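Cirnadau Pharmacy Services – Staff and Management Meeting
Minutes, December 2021

1. Previous minutes
October minutes accepted. The item on locker keys is carried over.

2. Bottle handling cell
Management reported that the Panuvent trial will continue for 3 more months. No positions will be cut during that time. Staff asked for this in writing and management agreed.

Packing staff said the lifting and reaching is down, but more of the shift is now spent watching the arms and clearing stops. Several find this more tiring than packing. Rotation between the cell and the order desk will change from 4 hours to 2.

Target stays at 200 bottles per shift. Staff asked that stops not be charged to the person on the cell. Agreed.
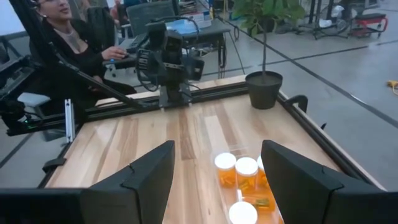
Orange bottles in a clear tray on the cell table, second arm behind.

3. Training
Usman will run the next course at the Custby site. Travel time is paid. Staff on nights have not had a first session yet – the shift leads will send dates.

4. Other business
Room 342 is booked for the next meeting. Break room heater still not fixed.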